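Skisodau tray line, progress report to the Konix fund, May
Prepared by the kitchen operations manager, Ravar site
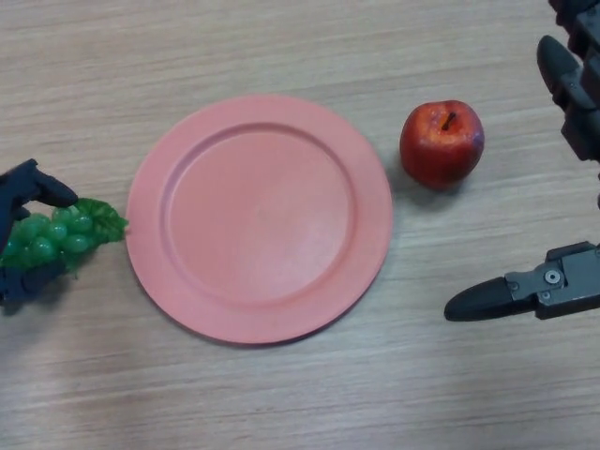
The grant was meant to take fruit plating off the morning crew, and after 3 months I can't report that it has. We plate 700 trays before lunch, all of them still by hand. Training is done at a side table with a pink plate, an apple and a bunch of green grapes, the blue hand on the grapes and the dark gripper over by the apple. Our real fruit comes bruised, wet and in every size, and I have seen no results on that yet.

Phan, the supplier, says the cell will save us 20 hours a week. I asked how they got that figure and am still waiting. So far two of my people have lost hours to resetting the table between runs. They were hired to cook and prep, and one has asked to go back to the line.

Spending to date is $1,924, mostly overtime. I don't want to cut any shifts on the strength of a forecast. Before the next payment I would like Phan to run one full morning on our own fruit, with the crew keeping the tally.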